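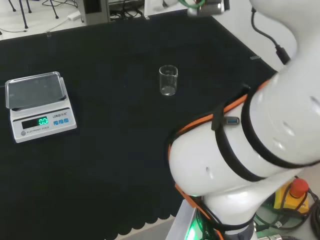

Electronic scale, display at zero.

Week 5: Pay, prices and what the averages hide
Work and Wages, evening stream
Notes for Thu 27 April

Bring these with you. The tutorial questions are at the end and we'll start with the second one.

1. Where we got to

Last week we looked at the claim that pay follows productivity. You'll remember the textbook version: a firm hires until the last worker brings in what the last worker costs, and competition sorts out the rest. I said then that I don't find this very convincing as a description of any workplace I've been in, and a couple of you asked what I'd put in its place. I haven't got one tidy theory to hand you. This week is about the evidence people use when they argue over it, and why so much of that evidence is softer than it sounds.

2. "Wages are growing"

You will hear this sentence from every government, whatever its colour. Before you agree or disagree, ask which wages.

Total wages can grow when more people are working, with no one getting a raise. Average wages can grow when low-paid staff are laid off and drop out of the count. Hourly pay can go up while weekly pay goes down, if the hours are cut. Pay before inflation nearly always grows, and it tells you very little about whether anybody can afford the rent.

Then there's the mean and the median. Take a small firm, Bellamy, with 15 people on the payroll. Fourteen of them earn $608 a week and the owner's son draws a good deal more. If the son gets a bonus, mean pay at Bellamy rises. The median stays where it was. A media release will use whichever of these flatters the person who wrote it, and it usually won't say which one it used. Get into the habit of looking for the footnote. If there isn't one, be suspicious.

3. The Evberg and Jukby comparison

This is the case study from the reader. Please have it read by Thursday, including the tables at the back.

Evberg and Jukby are neighbouring towns with much the same mix of shops, farms and light industry. The Evberg council brought in a local pay supplement for its own employees and contractors in October. Jukby didn't. The authors then compare the two towns and conclude that the supplement raised incomes "across the community" at no cost to jobs.

It would be nice if that were so. I have some trouble with it.

First, the supplement covered council staff and contractors only. To get from there to the whole community you need private employers to have followed along, and the paper offers no payroll figures from private employers. It has a survey. The survey asked business owners whether they had "considered" raising pay. I have considered taking up rowing.

Second, the two towns weren't the same to begin with. Look at the second table. Jukby lost its largest employer, the Grulus cannery, shortly before the study period opened. If you compare a town with a town that has just had its cannery shut, the first one is going to look healthy. The authors mention the closure in one line and say they "adjusted" for it. How they adjusted is not explained anywhere that I could find.

Third, the study stops too early. Employers don't often sack people the week a pay rule changes. They leave vacancies open, trim rosters, put off buying the second van. Those things take time to show up, if they show up at all.

Now be fair and turn it around. The critics quoted in the reader say the supplement "destroyed" jobs in Evberg, and their evidence is worse. It comes to 5 businesses that closed, with no attempt to find out why, or how many close in an ordinary year. Shops shut all the time. You can't pin each one on the policy you happen to dislike.
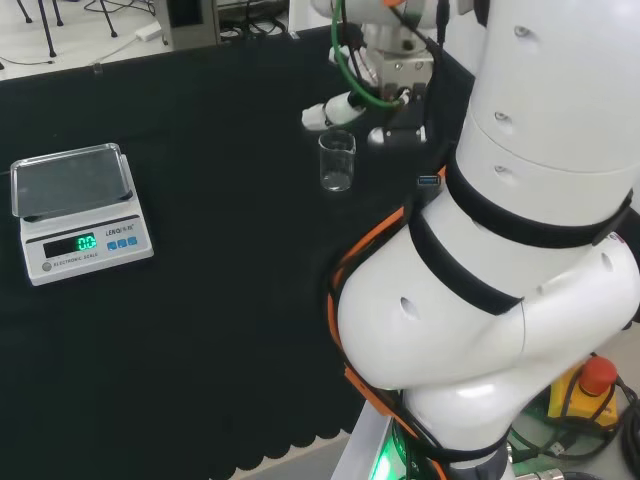

So what can we say from the Evberg case? That council workers there were paid more after the change than before it, which we could have worked out from the council minutes. Everything past that is guesswork with a regression attached. I don't mean we should ignore the paper. I mean that if you cite it in your essay you need to cite it for what it shows.

4. Pay isn't wealth

A lot of public argument treats income and wealth as the same thing. They're related, but they behave differently. Two people on the same pay can be in very different positions if one owns a house outright and the other rents. A raise of $100 a week is groceries to one household and a share portfolio to another.

This matters for both sides. People who say higher pay floors will fix inequality are often talking about a gap that comes mostly from property and inheritance, and a wage rule won't touch those much. People who say workers should stop worrying about pay and "build wealth" tend to skip the part where you need something left over at the end of the week to build it with. I'd put the popular investing books in this second group. Some of the budgeting advice is sensible. The success stories in them are chosen because they are success stories, and we never hear from the readers who followed the same steps and lost their deposit.

The technical name for this is survivorship bias. It'll come up again in Week 8 when we do small business.

5. A few terms

Nominal wage: pay in dollars, with no allowance for prices.
Real wage: pay after allowing for the change in prices. Check which price index was used.
Compositional effect: a change in an average caused by a change in who is being counted.
Spillover: an effect on people the policy didn't cover. Easy to claim, hard to measure.
Wage share: the part of national income paid to labour. How the self-employed are treated makes a big difference to the answer.

6. Tutorial questions

Find one news story about pay from the past month. Which measure does it use, and does it tell you?

Suppose you had the payroll records for every private employer in Evberg. What would you look for first, and what result would change your mind?

Was Jukby a reasonable choice for comparison? If you think so, defend it against the cannery problem.

Could a pay rule be worth having even if it did cost some jobs? Say whose interests you're weighing and how.

7. Housekeeping

Essay plans are due at the start of class, one page, on paper. A plan that says "I will look at both sides" is not a plan. The second reading is optional but the appendix is useful if you're doing the essay on regional pay. The library's copy is on short loan, so don't leave it to the last night.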